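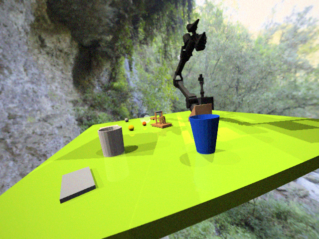

Image: Torkham / Marama Henare

Painting an old table for the yard. Quick notes

Doing this from memory between two other jobs so forgive the order.

First thing, look at what's on it now. Scrape a hidden spot with your thumbnail. Comes off in curls? Strip it all. Stays put? Sand and go over. I stripped one in August that didn't need it and lost a whole weekend, plus the skin off two knuckles.

Wash before you sand. Dish soap, warm water, stiff brush, rinse, leave overnight. If you sand first you grind the grease right in and the primer will fisheye on you. Candle wax: ice cube, then a plastic scraper, then wipe with mineral spirits.

Sandpaper. 80 if it's rough, then 120, then stop. People go way too fine. Paint wants something to hold on to. Round over the sharp edges a little with the 120, paint pulls away from a sharp corner and that's where it chips first. Do the underside too, just a quick pass.

Vacuum, then a damp rag, not a wet one. Tack cloths are fine if you don't lean on them.

Screws. Take the legs off if they come off. Put the screws in a muffin tin in the same layout as the table. Roman Czarnecka taught me that one and I've never lost a bolt since. Rusty ones go in white vinegar overnight, rinse, dry, dab of oil.

Fillers
Two part wood filler for outside. The premixed stuff in the tub is for indoors, it swells and pops out the first wet spring. Mix small amounts, it goes off fast on a warm day. Overfill, let it cure, sand flush.

Primer
Don't skip. Exterior, oil or a good bonding one. Knots get shellac primer, two coats, or you'll have brown rings by the end of summer. End grain drinks it so go back over the ends while you've still got the brush loaded. Tint the primer gray if you're going bright on top. Greens and yellows cover badly over white, took me four coats once. Over gray it was two.

Bright colors in general: buy it all at once and mix the cans together in a bucket. I had a lime from Zurkar, two quarts, same code on both lids, and they didnt match. You could see the line from the kitchen window.

Edges first, then the top. Darker shade on the edge looks good and hides shoe scuffs. Tape it, press the tape down with an old gift card, pull it while the paint is still a bit soft. Pull back on itself, low angle.

Foam roller for the top, 4 inch. Brush for legs. Thin coats!! If you see it sag, leave it alone, sand it tomorrow. Poking at it makes it worse.

Not in full sun. Dries on the surface and stays gummy underneath. Not after four in the afternoon either, the dew gets it. Our place at Gavcombe is bad for bugs so I put a fan on low a good ways off, keeps most of them from landing.

Brushes between coats: wrap tight in plastic wrap, into the fridge. Label it. My sister in law thought it was leftovers.

Waiting
Dry to touch is not cured. Give it a week before you put anything on it and longer if it's cool out. Flower pots are the worst, they leave a ring you'll never get out. Felt pads or little feet under each one.

Leg ends: stand them in a jar lid of exterior glue overnight before you paint. Seals the end grain. Nylon glides after that. Teodor Borkowska uses slices of old garden hose, same idea and free.

Cost, since I get asked. Last one came to $76 with the primer and a new roller. $123 the time before, but that was the mismatched paint.

Leftover paint goes in a jam jar filled right to the top, less air, less skin. Write the room or the thing on the lid plus the date. Oily rags flat outside to dry, never balled up in the trash, they can catch fire by themselfs.

More on stripping chairs when I get to it.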